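# Open Day at the Brotusley Robot Workshop — Questions and Answers

Every year we receive many letters before the open day, and most of them ask the same things. We have collected the questions on this page. If your question is missing, please write to the visitor desk and we will add it.

Last updated 31st July.

## Before you come

**When is the next open day?**

The next one is in October. The exact date will be put on the front page of our site as soon as the hall is confirmed. People on the mailing list get the date one week earlier.

**Do I need a ticket?**

Yes, but it is free of charge. We give out tickets for a morning group and an afternoon group, with 100 places in each. The ticket is only for the demonstration hall. The yard, the coffee tent and the Mirkau stand are open to everybody, without a ticket.

**I booked for the morning but I can only come in the afternoon. Can I change?**

Please do not simply come with the other group, as the hall has a fire limit and the door team must keep to it. Reply to your ticket e-mail and ask for a change. In most cases we can do it.

**How do I find the building?**

Take bus 53 from Ellwood station and get off at the stop "Old Dye Works". Cross the road and follow the fence to the second gate. The first gate belongs to our neighbor, and his trucks go in and out all day, so please do not wait there.

There is a small parking lot behind the building. It fills up quickly. Street parking in Worow Lane is allowed, but look at the signs, because one side is for residents.

**Is the building suitable for wheelchairs?**

The hall, the toilets and the coffee tent are all on the ground floor. The upper gallery has only stairs. What is shown on the gallery is a poster display, and we keep a printed copy of all the posters at the entrance desk.

**Can children come?**

Yes. Children under 12 must stay with an adult at all times in the hall. Baby strollers can be left at the entrance desk. Some of the machines make a sudden noise when their brakes release — small children sometimes get a fright from it, and we have ear protection to lend in two sizes.

## During the visit

**How long does the visit take?**

The guided part takes 53 minutes. After this you are free to stay in the hall until your group's time is finished. Many visitors go back to the station they liked best and ask the staff more questions, and we are glad about it.

**What will I see?**

There are 2 live stations this year. At the first one, an arm picks mixed objects out of a bin. At the second one, a small wheeled robot carries trays between shelves. The Mirkau stand in the yard shows hand tools for robot maintenance and has no moving machines.

**May I touch the robots?**

No. Please stay behind the line on the floor also when the arm is standing still. An arm that is standing still may only be waiting for its next command. At the Mirkau stand you may take everything in your hands.

**May I take photos and videos?**

Yes, for your own use. Please switch off the flash near the bin station, as it can disturb the demonstration. If you want to film the staff, ask them first.

**Is there a tour in other languages?**

The tour is in English. We have a printed sheet in four other languages at the entrance desk. The staff speak several languages between them, so just ask.

## About the bin picking station

**What exactly is the arm doing?**

It has to pick up one object, lift it over the wall of the bin and put it down at another place. Then it goes back for the next one. For a person this is nothing special. For the robot every pick is a new problem, as the objects lie differently each time.

**What kind of arm is it?**

It is a KUKA arm. You can read the name on one of its links, next to the orange wrist. The gripper hangs under the wrist, and the power and signal lines run along the outside of the arm. Visitors often ask why we do not hide the cables. With cables outside we can change one quickly, and on an open day this is worth more to us than a nice look.

**Why do you use such strange objects?**

We choose them to be different from each other. A bunch of grapes has many round parts and no clear edge to hold. A garden trowel has a shiny curved blade, and shiny metal gives back the light in a way that makes it hard for a camera to judge. A block with straight sides is a friendlier thing, but it can still lie at a bad angle.
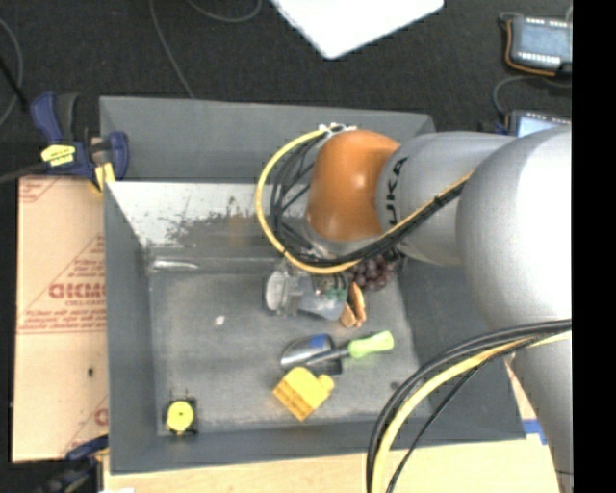
**Who decides which object it takes?**

The software gives each possible grip a score and the arm tries the one with the best score. The order is not programmed before, so two groups on the same day will not see the same picks.

**What happens when it drops something?**

It tries again. A failed pick is part of the demonstration and the staff will not stop the robot for this. If an object falls outside the bin, please leave it on the floor — a member of staff will pause the arm and pick it up.

**How much practice did it have?**

We recorded 4,000 picks with this station before we showed it to the public. The successful and the failed ones are both kept, and both are used for improving the scoring.

**Can I bring my own object for the robot to try?**

Yes, in the last part of the afternoon group. It should be not bigger than your hand, not made of glass, not wet, and not something you would miss. We can't pay for damage. Telephones and keys are not accepted.

## For schools and groups

**Can we come as a school class?**

Classes are welcome on the day before the open day. Please write to us with the number of pupils and their age. We take one class at a time, and the teacher must stay with the class in the hall.

**Is there food?**

The coffee tent sells drinks, soup and cake. Please pay in cash if you can, as the card reader does not always have a connection in the yard. Food and drinks are not allowed in the hall.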